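Can a robot tidy my drawer yet?

Posted Monday, August 26, 2019
Filed under: Home and machines

My mother-in-law asked me this summer when she can buy a robot which puts things back in their place. She did not mean a vacuum cleaner. She has one, and it eats the fringe of her carpet. She meant something with hands, that takes the remote control from the sofa and lays it in the box where the remote control lives. I promised her an answer and I forgot about it for a few weeks, so this post is also a kind of apology to her.

The short answer is no, not for a normal home and not for normal money. The longer answer interests me more. I worked 15 years in a packing hall, at the end as shift leader, and I spent much of this time putting small things into trays. When people say that this is simple work, I become a little bit impatient.

Think what you do when you put a phone into a box. You pick it up in any way that is comfortable, and you turn it in your fingers while your arm is already moving. When it touches the edge of the box you feel it, and you push it a few millimeters to the side without thinking. A gripper with two straight fingers has a harder life. As it takes the thing, so it must hold it until the end, or it must put it down and take it again. If it took it crooked, it will arrive crooked.

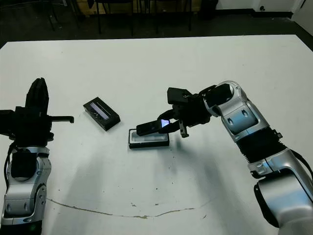
Photo: Lena Bielecka

The part I always look at is the last few centimeters above the tray. In our hall we had a machine from Marchetti which could place up to 40 pieces in a minute, and I have nothing bad to say about it. But the pieces came to it always in the same position, and the tray stood always in the same position, and if somebody pushed the tray with an elbow, the machine continued happily to place the pieces on the edge. Then it was my colleague Verna Tillman who ran to the red button. She was very fast.

What people try now is different. The thing lies somewhere on the table, the tray lies somewhere else, and the arm must look and decide. For a home you need exactly this, because at home nothing is ever in the same place twice. My remote control was in the bathroom yesterday.

I wrote about this to Hazel Boateng, who was with me on the night shift and now repairs packing machines. I asked her what is still missing. Her answer:

"Touch. They see quite well already. But when the thing sits half on the rim, you know it with your fingertips before you see it. Give me a gripper which knows it also, and I will let it into my kitchen."

I agree mostly, but I would add speed and patience. In a factory, slow means expensive. At home I think slow is allowed. If a machine needs 3 minutes to put away a remote control while I am at work, what do I care?

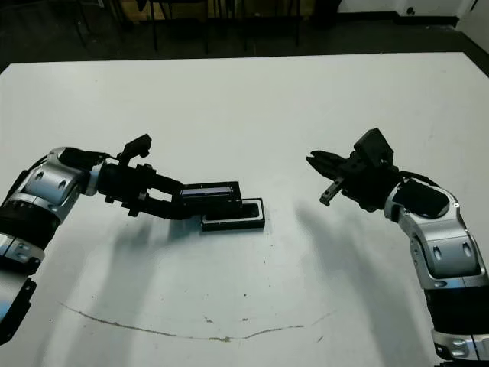 Then there is the question of one arm or two. I was for a long time of the opinion that one good arm is enough, because one arm is cheaper and has fewer parts to break. Now I am not so sure. Watch yourself when you clean a drawer. One hand holds the drawer or the box still, the other puts the thing in, and very often the thing changes hands on the way. With one hand in a bandage (I had this in July, a stupid accident with a bread knife) you notice how many chores are really for two hands. Even closing a lunch box was a project.

So what did I tell my mother-in-law? Moving one object into one tray, on a clean flat table with good light from above – this I believe, and I think it will become reliable before long. Her drawer is another matter. There are batteries in it, rubber bands, a candle, and the instructions for a television she gave away. I could not sort it myself.

She listened to everything and asked if the robot would at least leave the carpet alone. I said I will find out.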